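The Year I Stopped Saving the Good Plates

My grandmother owned a dinner service for 13 people and ate off the same chipped saucer until she died. I think about that saucer a lot. The good set came to me in February, wrapped in newspaper, and I did exactly what she'd done with it. Straight to the top shelf, door shut.

Then my friend Delphine Strickland came over for soup. She grew up in Hillard, two streets from me, and she's never been shy about opening other people's cupboards. "Who are you keeping these for?" she asked, holding up a gravy boat. I said something about holidays. She laughed so hard she had to put the boat down.

So we ate the soup out of the fancy bowls, with the gold rims and everything, and it was lentil soup from a carton! I washed every piece by hand afterward, sweating the whole time – and nothing broke. The next morning I had toast on one of the side plates. Toast!

I've been asking people about this ever since, and everybody has a cupboard. My neighbor in Leiva keeps 40 crystal glasses she has used 3 times. My cousin has a tablecloth still in its plastic. Meanwhile the stuff we really live with is whatever survived college, whatever was on sale, and a heap of bright plastic that goes everywhere and gets dropped by everyone.

I love that plastic, by the way. You can put a purple plate next to an orange bowl and a yellow cup and no one's blood pressure goes up. Lunch off it feels like a picnic, and I'd like the gold rims to feel a little more like that.
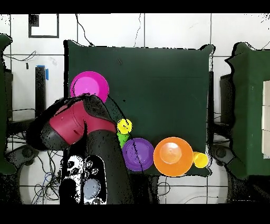 What Got Broken

Two things so far. A cup went in April (my elbow, a phone call, my own fault) and a dinner plate cracked in a sink full of pans. I was sad about the cup for a whole evening. The plate I glued, badly, and it now lives under a fern.

Delphine found me a replacement cup at the flea market in Cistden. The pattern is wrong and the handle is too big, and it's the one I reach for every morning. Next month she's coming back for dinner, and she has already asked for the gravy boat. I don't even make gravy, so I guess I'm learning.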